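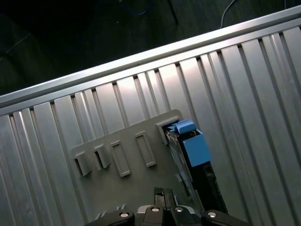 The slatted bench at Pollby, with the grey holder plate on top.

New bench in at the Pollby repair room

12 March 2023

Quick bit of news from our end of the corridor, as a few of you have been asking when the server corner would be open again. It is! The new bench went in last week and I've been leaning on it, making tea near it (not on it, Dale) and generally admiring it ever since.

It's an aluminium slatted one, with long narrow grooves running between the slats and a raised rail along the edge. Finlay Laing found it through Kirkegaard, who were clearing out a unit over in Salport, and we got it for 400 pounds including delivery. The old worktop had been sagging since January and I'd stopped trusting it with anything heavier than a keyboard, so I was very happy to see the back of it.

The grey plate is my favourite part, and yes, I know it's only a bit of plastic. It has a row of raised slots along it so small parts have somewhere to go while a job is open. Before this we used saucers from the kitchen. Ásdís Þorgeirsson has asked for the saucers back, by the way, and so far we've managed to find most of them.

What's going across the bench first is the pile of old servers from the Fitier office. They gave us the lot when they moved, and the plan is to pull the drives out, label them, check them over and get the usable machines to the two schools on our list. Bhupendra Tomar has been keeping the tally and tells me there are 109 drives to go through, with 28 finished by the time I sat down to write this. I had hoped for more, but we did lose a whole afternoon to looking for the right screwdriver bits.

The drives sit in bright blue plastic caddies, which makes them lovely and easy to spot on a bench that's otherwise all silver. Please keep each drive in its own caddy until it's been labelled! We had a bit of a muddle with the first batch and it took Facundo Valdebenito most of an evening, plus a large packet of biscuits, to put it right.

The floor is next. There are still cables lying about down there and I'd like them coiled and up on hooks before we start having visitors in, so if you've got a spare hour and don't mind kneeling, come and find me.

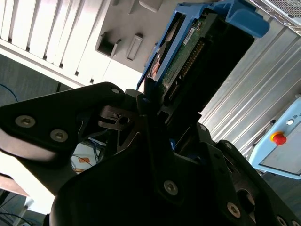 Coming along to help

We're in room 607, up the back stairs and left past the noticeboard. Evenings are best, from six until whenever Finlay starts jangling the keys. You don't need to know anything about servers, as there's plenty of labelling and sorting to do, and somebody will show you how a caddy comes apart. Bring a mug if you want tea, and leave the saucers at home.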